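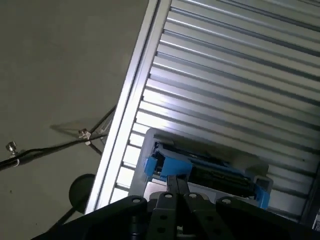
Gripper at a slatted metal work surface, with a black and blue cartridge-like device in a gray tray.

Kulell is a cartridge refurbishing plant operated by Fandeck, known mainly for the partial automation of its sorting floor, a project called Rundow. It employs 35 people, the same number as before the robots, although few of them have kept the same job.

History

Spent cartridges were sorted by hand until Fandeck installed two robot arms, each with a two-finger gripper. The company announced that staff would be "freed for higher-value tasks." The first of these was picking up what the arms had dropped. A daily target of 2000 cartridges was set before anyone had seen the arms work, and was first met the following November, when the plant handled 2189 in a day. Management marked the occasion with a cake, which was sliced by hand.

Effects on staff

Former sorters now work as "cell attendants." They load trays, clear jams and fill in a form explaining each jam. Complaints of sore wrists have fallen, while complaints about the form have risen to take their place. Attendants are paid slightly more than sorters were, and stand for slightly longer.

Naima Lamrani, a sorter before the change and later shift lead, wrote most of the training manual now in use. The supplier's own manual is kept under one leg of the break room table. Her version advises new attendants to learn the sound of a bad grip before they bother with the screen.

The night shift was dropped under Rundow and partly restored when the arms proved to need company. Its hours are set out in the staffing agreement of 16/07/2026, which also limits each attendant to one cell at a time.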